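The Clear Edge

July
Fiction, by a staff contributor

I had been at Totton nine weeks when they gave me the planner. It was called Simport, it lived in one enormous folder, and it did one thing I loved right away: you gave it a picture from the gripper and it told you where the fingers could go next. It drew the answer as a green ribbon over the wood. I would have watched that ribbon all day if they had let me!

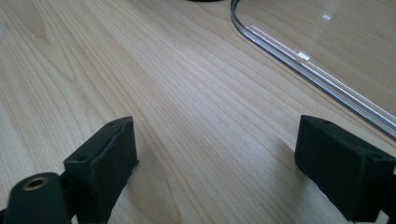
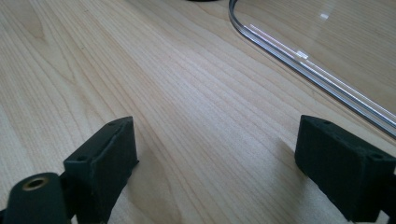 Two views from the Castellanos table, fingers open, clear sheet at upper right.

The trouble was the clear sheet. Simport looked at it and saw table. You can't blame it, the grain runs straight through, and I had to tilt my own head at the screen before I believed in the corner. The ribbon went sailing across it as if there was nothing to bump into.

"Mask it by hand," my boss said. "We owe Pridetti a build on Saturday."

I said sure. Then I went back to my desk and did not mask it by hand, because by then I had noticed the edge. The edge was beautiful. It was a double line, bright and gray and bright again, and it bent around the corner and then ran off straight, and wood doesn't do that. Wood wanders. All I had to do was teach the planner to get excited about the same thing I was excited about.

So I wrote a little filter that followed pairs of lines. The first version found 26 sheets on one table. It had fallen in love with the grain, every streak of it, and the ribbon curled up in a corner like a scared cat. I laughed so loud that the person across from me took off their headphones. The second version found no sheets at all and was very sure of itself.

By eleven that night I had the office to myself and a bag of pretzels. I changed one thing - the lines had to stay the same distance apart for the whole length, corner included - and started a run of 100 pictures. Then I couldn't stand to watch, so I went and rinsed every mug in the sink, even the ones with no owner.

When I came back it was done. In 2 pictures it had missed. In the rest there was a thin red outline, rounded at the corner, exactly where the plastic was, and the green ribbon came up to it and turned. It just turned! It went along the outside, easy as you like, the way a person walks around a rug they don't want to step on.

I played that turn 20 times. Then I wrote to my boss, who was asleep, and said it was masked, though not by hand, and could we please talk about drinking glasses on Monday.

The answer was there when I woke up. It said, "Show me the two it missed."

I already had them open.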